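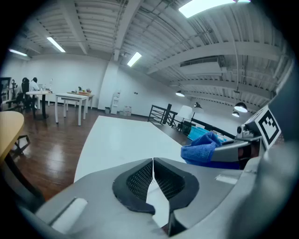

Doors and escape routes, Udcombe House, checked on 20 Sep 2026 by Farzana Ansari. Each item has the question as it stands on the sheet, the result, and a comment where there was something to say. Results are Pass, Fail, or Pass with note. For the double doors, the light check is done with the lamps on one side and off on the other, standing close and looking straight at the line where the leaves meet. The two black finger pads in the photo angle towards each other and still leave a narrow upright line of bright white light between them, and a line like that between two closed door leaves is to be written down even if the doors feel firm when pushed. Measure it at the top, the middle and the bottom and put down the widest reading.

The house was in normal use during the check. Rooms on the top floor were opened by Rhea Buenaventura, who has the keys. The boiler cupboard was checked last.

GROUND FLOOR

Front entrance door
Opens from inside without a key: Pass
Opens fully: Pass with note
Step and threshold in good order: Pass
Comment: The door opens fully if the coir mat is flat. The corner of the mat has curled and catches under the door. Turn the mat round for now and replace it before winter.

Entrance hall
Route clear to full width: Fail
Lighting working: Pass
Emergency light comes on when tested: Pass
Comment: A pushchair, a folded drying rack and a box of catalogues were against the left wall. The same wall was noted in April. People do need somewhere to put pushchairs and the space under the side window in the old office would take them. Marilou to ask whether the office can be left unlocked in the daytime. Drying rack returned to the laundry while I was there.

Double doors, hall to dining room
Both leaves close from any position: Fail
Leaves meet evenly: Fail
Seals complete: Pass with note
Glass and beading sound: Pass
Comment: The right leaf closes. The left leaf stops short when let go from a small angle and needs a push. Light shows between the leaves from the handle down to the floor. The top half is good. I think the bottom hinge has dropped, as the screws are proud and one of them turns freely. Seals are present on both edges but have been painted over on the dining room side. Paint should not be scraped off with a blade, ask the joiner. These doors must not be wedged, and the rubber wedge on the dining room windowsill has been taken away again.

Dining room
Second way out available: Pass
Tables clear of the way out: Pass
Curtains clear of heaters: Pass with note
Comment: The long curtain by the end heater reaches it when the window is open. A tie-back would do.

Kitchen door
Closes fully on its own: Pass
Seals complete: Fail
Gap at the bottom acceptable: Pass
Comment: A length of seal is missing on the hinge side near the top. It has come out cleanly and the groove is empty. Same type of seal as the landing door, there may be some left over in the cellar.

Kitchen
Fire blanket in place and reachable: Pass
Extinguisher in place, gauge in the green: Pass
Extraction filter clean: Pass with note
Comment: Filter is clean at the front and greasy at the back. Whoever washes it should take it right out. The blanket is now on the wall by the door and no longer over the hob, which was asked for last time, thank you.

Rear exit
Opens with one hand, one action: Pass
Path outside clear: Fail
Sign lit: Pass
Comment: The door itself is good and the bar moves freely. Outside, the garden waste bags had been put down on the path, and the recycling bin was half across the gate. Bags moved the same day. The bin needs a place of its own. Bramble from next door is coming over the fence at face height and wants cutting back.

STAIRS AND LANDINGS

Main stairs
Handrail firm: Pass
Treads sound and covering fixed down: Pass with note
Lighting working: Pass
Nothing stored on or under the stairs: Pass
Comment: The carpet is lifting on the second tread from the top, at the wall end. It isn't a trip yet. The cupboard under the stairs was empty except for the meter, the first time I have been able to write that.

First floor landing door
Closes fully on its own: Pass
Seals complete: Pass
Hinges tight, no screws missing: Pass
Comment: New closer fitted since April. It shuts without slamming. The residents nearest to it say the noise has gone.

First floor bedrooms
Doors close fully: Pass with note
Locks open from inside without a key: Pass
Detector in each room, not covered: Fail
Comment: The detector in the back bedroom had a plastic cap on it, left from when the ceiling was painted. Cap removed, detector tested, sounded correctly. Decorators are to be told to take caps off at the end of each day and somebody from the house is to look. The bedroom door beside the bathroom sticks in the frame in damp weather. It closed when I tried it but slowly. Plane the top edge lightly if it gets worse, and leave the latch side alone.

Top floor
Doors close fully: Pass
Roof window opens and stays open: Pass
Corridor clear: Pass with note
Comment: A bookcase has been put at the end of the corridor. There is room to pass it, but it isn't fixed to the wall and it is top heavy. Fix it or move it into a room. Rhea says it belongs to the house and nobody will mind where it goes.

CELLAR AND SERVICES

Cellar door
Kept locked shut: Pass
Sign on door: Fail
Comment: The sign has fallen off and is on the shelf inside. The old tape won't hold it. Use screws.

Cellar
No flammable storage near the boiler: Pass with note
Light switch sound: Pass
Floor dry: Pass
Comment: Paint tins are on the metal shelf away from the boiler and the lids are on. The white spirit should go out to the shed. I could not find any spare door seal in the boxes I looked through, but I did not move the heavy ones at the back.

Boiler cupboard
Vent clear: Pass
Service label in date: Pass
Door closes: Pass
Comment: None.

Alarm panel
Shows normal: Pass
Weekly test written in the book: Pass with note
Key available: Pass
Comment: The tests are in the book but two of the entries have no initials. Anyone who does the test should sign for it, including when they are covering for someone else.

WORK TO BE DONE

First, before anything else: bottom hinge on the left dining room leaf, and the missing seal on the kitchen door. Bredeo have quoted £536 for the hinge, both sets of seals on the double doors and the kitchen seal together. The quote includes the painted seals being taken out and new ones fitted, which is the right way to do it. It does not include repainting.

Soon: bin moved from the rear gate, bookcase fixed or moved, carpet on the stairs, cellar sign, tie-back for the curtain.

When somebody has time: entrance mat, brambles, filter.

The repairs budget for the year is £3000 and I am told most of it is still there, so I would not put off the doors for money.

COMMENTS ON THIS SHEET

Marilou Ocampo
I have asked about the old office. It can be left unlocked while the front desk is staffed, but it has to be locked in the evening, so the pushchairs would be shut in overnight. That is all right for the families here now as long as they know. I will put a note on the door. Bredeo have been told to go ahead.

Enikő Szűcs
The back of the filter was me. I didn't know it slid out, I thought it was fixed. Somebody showed me and I have washed it. On the dining room doors, the wedge gets used when the food trolley goes through, as one person can't hold both leaves and push. Could we have the sort of holder that lets go when the alarm sounds? We had them at my last place and there was no trouble with them.

Farzana Ansari
Yes, those are allowed on these doors if they are the right type and are tied to the alarm or respond to it. They would have to be fitted after the hinge is put right, as a holder will not cure a leaf that won't close. Ask Bredeo for a separate price. Until then it needs a second person at the door when the trolley goes through.

Rhea Buenaventura
Bookcase is now in the reading room and screwed to the wall. Sign is back on the cellar door. The seal I found behind the Lumbao boxes is the wrong width, so please don't let anyone fit it to the kitchen door. I've labelled it.

Buppha Nilsuwan
The door by the bathroom is mine. It was stiff again this morning after the rain and I had to lean on it to get it to latch. Should I stop using the lock until it is planed?

Farzana Ansari
Keep using the lock, it opens freely from your side. If the door won't latch without leaning on it then it is a fail and I have changed it on my copy. I have asked for it to be added to the joiner's visit. He should take a little off the top only and check that the seal is still touching afterwards.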